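By the time Yaneth got to the back room at Brellach, the demonstration had already started and the good chairs were gone. She didn't mind a bit. She squeezed in beside Hedvika, right under the big screen, and forgot to take off her coat.

"It's all simulated," Hedvika whispered. "Eduard says they ran it 1,000 times before the open day."

"And they still want to watch it?"

"Look at them!"

Eduard was up on his toes like a boy at a train window. On the screen the white arm came down to the board – so smooth, so sure of itself – and everybody leaned in.
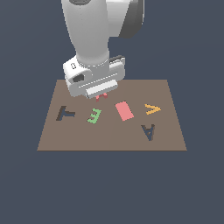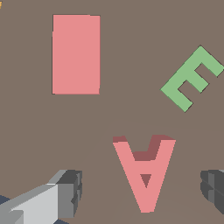
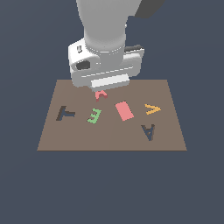
The white arm at the board in the first and third views, and the close view of the pink A between.

"Which one would you have gone for?" Hedvika asked.

"The yellow one," said Yaneth. "It looks like it's going somewhere."

Eduard heard her and laughed out loud. Then he waved her up to the keyboard, coat and all, and showed her which key started a new run. Her finger was shaking a little. She pressed it.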